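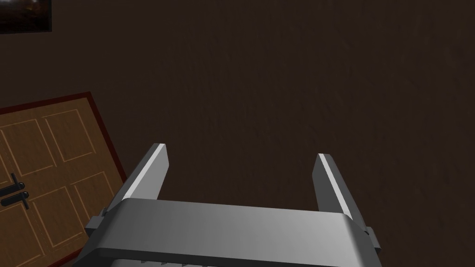 The cards should be in mailboxes well before the holiday, according to Milagros Chávez, and anyone who wants to write one still has time.

2018-12-10

The Raltmont holiday card swap is open for sign-ups through Friday. People who join get five names and send each one a handmade card - store-bought blanks are fine if you decorate them yourself. Last year's swap moved 449 cards, and the organizers hope to reach 500 this time.

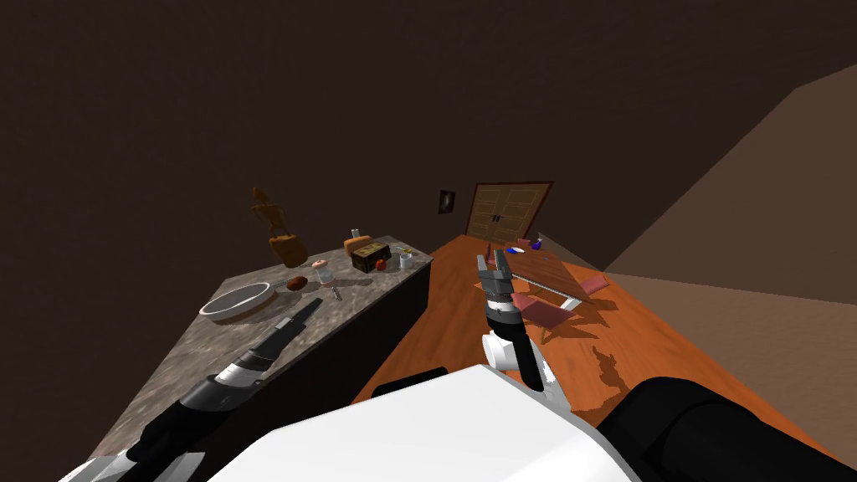 A kitchen counter with a frying pan.

Supplies are free at the Kitenar craft store while they last. The store has set aside 1,000 envelopes and 50 rolls of ribbon, with a limit of one roll per household. Stamps are not included.

Names go out by email the morning after sign-ups close. Cards must be mailed within three days,

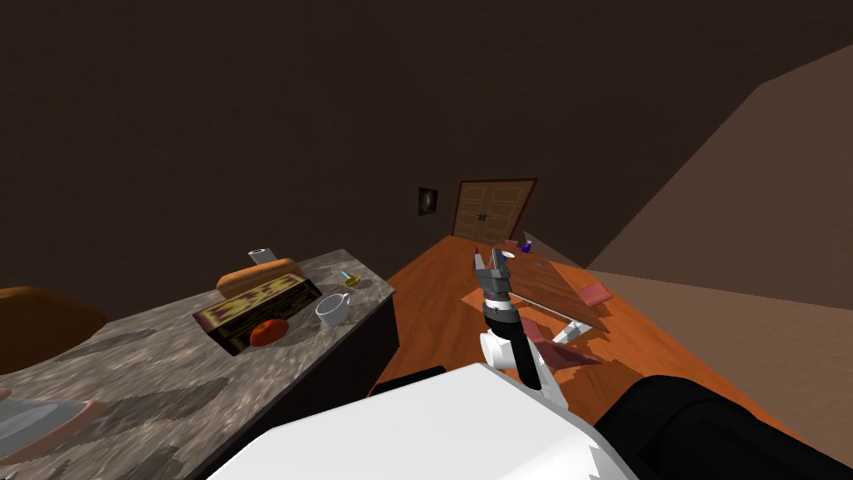
and senders are asked to put a return address on the back. A smaller swap for Mother's Day is planned for May.

Share 12 | Comments 3

Search this site... Go

Contact us | Back to top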